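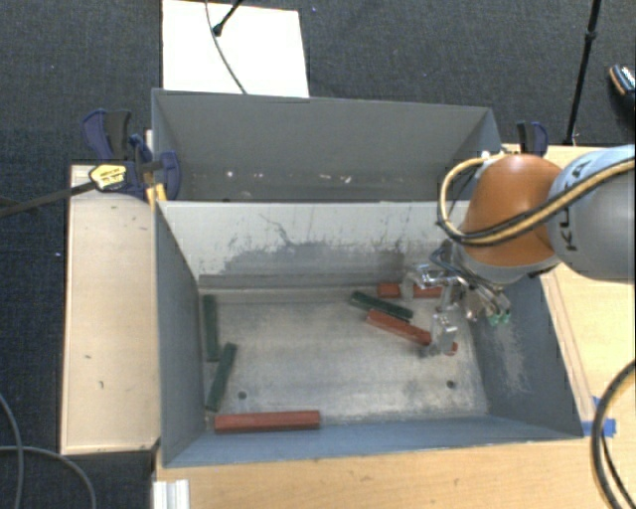

Red blocks in a gray bin.

Small thread about learning English spelling at 28, with a full-time job. 1/5

I write every new word by hand on a paper card. On the back I put one sentence from my own day, never from the dictionary. 2/5

I have 300 cards now. The hardest ones are still "though," "through" and "thorough." I mixed them up again this morning in a message to my landlord. 3/5

My neighbor Divina reads me five cards on the stairs each evening and I must spell them aloud. She is strict about double letters. "Accommodate" took me all of September. 4/5

My next goal is 400 cards before summer. If you have a good trick for "necessary," please write it to me, I always put the second c. 5/5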